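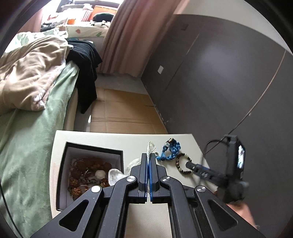

Workshop notebook, natural dye bench
Posted in March, by the dye bench
Search the notebook Search Go

Morning, 9:40. Second try with the onion skins on the Rolton wool. The first try came out too brown for my taste, more like weak tea than gold, and I think I kept the pot too hot. Today I hold it under the simmer and look at the colour more often.

Skins weighed dry, before soaking. Bath number 2269 in the bench book, so please use this number if you write on the labels. The alum is from the new Zokari bag. It is finer than the old one and dissolves faster, but it also makes lumps if you pour it all at one time. I stirred it in a cup of hot water first and then added it to the pot.

Wool was in the alum for one hour, then left to cool in the same water. I did not rinse it hard, only squeezed. My old teacher always rinsed three times and I still do not know if this makes a difference.

11:15. Colour is going in evenly now. One skein has a pale place where the tie was too tight. I should have learned this from the last batch. Please make the figure-eight ties loose, so a finger can pass under.

Lunch.

14:30. Took out 2 skeins and left the third in the bath to cool overnight. Wet, they look like dark honey. I will not judge until they are dry, the grey light by the window lies to me every time.

The Giraldo cotton is another story. It took almost nothing, a dirty cream. Cotton needs tannin before the alum and I was lazy. I will try again with oak gall, as bath 2759, when somebody has finished with the big pot.

Used bath is kept in the lidded bucket under the sink. Do not throw it away, I want to dip the Benanthorpe linen in it, with a little iron, to see if we get a green. Iron only in the old enamel pot please!

To buy: pH paper, soft string, more gloves in small.

3 comments
2 shares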